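Setting Up Your Womow Watchlist
Last updated: September 6, 2020

Welcome, and thanks so much for choosing Womow to keep track of the shows and movies you love!
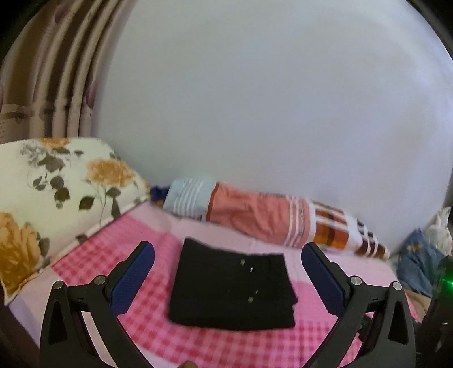

Before you start, have your sign-in email handy, and give yourself a few unhurried minutes — the first set-up is the longest.

1. Open Womow and choose New Watchlist.
2. Type in a series, a movie or a favorite actor, then tap Follow.
3. Under Alerts, pick Trailers, Cast News or both.
4. Tap Save.

Note: A free list holds 27 titles, and finished seasons count toward that until you archive them.

Caution: Deleting a list also deletes your ratings, and we can't bring them back.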